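1/ I read the decluttering book. The big one, the one your sister-in-law has already mailed you. I have a skeptical thread. It got long, sorry.

2/ My objection is to the math. "The average home holds 1,163 things nobody has touched in a year." Held by whom? Counted how? I went looking for the source and found a blog post, which cites a newsletter, which cites the book.

3/ The closest thing to a study I could find was a survey of 213 people, all of whom had already signed up for a decluttering course. So we learned that people who think they own too much think they own too much.

4/ Also, does a box of screws count as one thing or 200? The book never says. I'd say that's kind of important if the number is going on your cover.

5/ Moving on to the method. Everything comes out onto one surface, you handle each item, you decide. The claim is that touching the thing tells you whether to keep it. I've touched my tax returns. They told me nothing.

6/ I did try it. One weekend in February, whole hall closet. By Sunday night I had a smaller closet problem and a much larger dining room problem, and I ate dinner standing up until Wednesday.

7/ Mixed baskets are where the method falls apart for me. The book wants every category kept separate, toys with toys, cloth with cloth. Real households have a basket where it all goes, and the basket works fine.

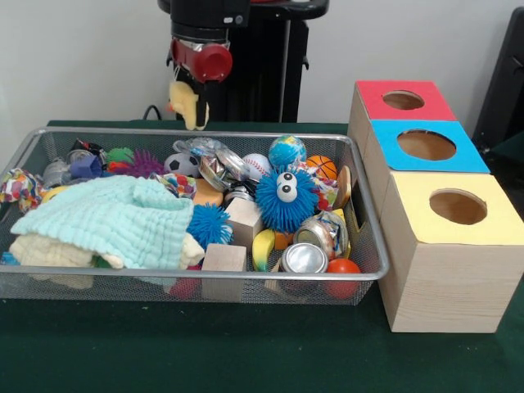
8/ Next complaint: the containers. Every one of these systems starts out telling you to own less and by chapter four there's a shopping list. Mine wanted matching bins in three depths. I own bins. They hold stuff. They don't match and I've never once lost sleep over it.

9/ Hatville sells a "starter set" that goes with the course. I priced it out. You could buy a used dresser for that, and a dresser has drawers.

10/ Someone always replies "but the bins help you SEE what you have." Maybe. I can see what I have now. It's on the dining room chairs.

11/ The labels. Oh boy. I bought the Ernetent label tape because everybody in the comments swore by it. It peeled off the pantry shelf in nine days. I now have a jar that says nothing and a strip on the floor that says LENTILS.

12/ Then there's "one in, one out." Sounds great. Try it with a kid in the house. A birthday party alone will put you so far behind you'd have to give away the couch.

13/ Kid stuff is where I trust these people least. The advice is always "let the child choose what brings them happiness." A five-year-old will tell you that every single item does, including the bread tie. Then the author writes that her own children let go of most of their toys "with joy." I have doubts.

14/ What did sort of work, and I'm saying this through my teeth: one low tray for whatever's in play this week. Balls, plush tigers, the lot, all in one layer so it can be dug through without dumping. When the tray's full, it's full. No philosophy required.

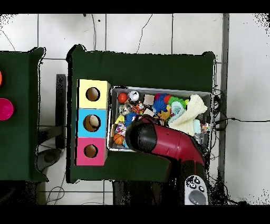 15/ Rotation, though, I don't buy. You're supposed to hide half the toys and swap them every month so they feel "new." Mine asked where the hidden ones were within 2 hours and did not stop asking. We un-rotated the same day.

16/ Donation is the part that bothers me the most, and it gets one page. One! You drop it off, you feel lighter, the end. The thrift store out in Achterberg has a sign on the door now asking people to please stop. They were full. In February. Nobody even moves in February.

17/ I called two other places. One takes clothes only, the other takes furniture only and only if you can get it up their steps. So where does the bread machine go? The book says "to someone who will love it." Name them.

18/ I'm pretty sure a good chunk of what gets "released" just goes to the dump with an extra stop on the way. I can't prove that. I'd like to see one of these authors try to prove otherwise, with numbers that come from somewhere.

19/ Someone's going to bring up Grudadia, so fine. Yes, I tried the app. You photograph each item and it gives you a "keep score." It gave my good skillet a low one. It gave a broken umbrella a high one. After the free trial it wanted a monthly fee to remember the umbrella.

20/ Also, and this is petty, I now have a phone full of pictures of junk. So the clutter is in two places.

21/ "Less stuff means less stress." Could be! Or people who are less stressed have time to clean out a closet. I'd want to know which way that runs before I threw out a bread machine over it. The chapter on this has no footnotes at all, just a story about a client who cried in her garage.

22/ To be fair, I did get rid of some things and I don't miss them. Three coats that fit nobody here. A fondue set with no forks. The paint from the previous owners. I'd have gotten to those without a book, probably, though I'll admit I hadn't for six years.

23/ And the folding. I tried the upright folding for shirts. It looks very nice until you take out one shirt.

24/ If it works for you, great, I mean it. I just want people to stop quoting that number at me like it came down from a mountain. If anyone has the actual source, post it and I'll read the whole thing.

25/ Edit since people are asking: no, I haven't decided about the bread machine. It's on a chair.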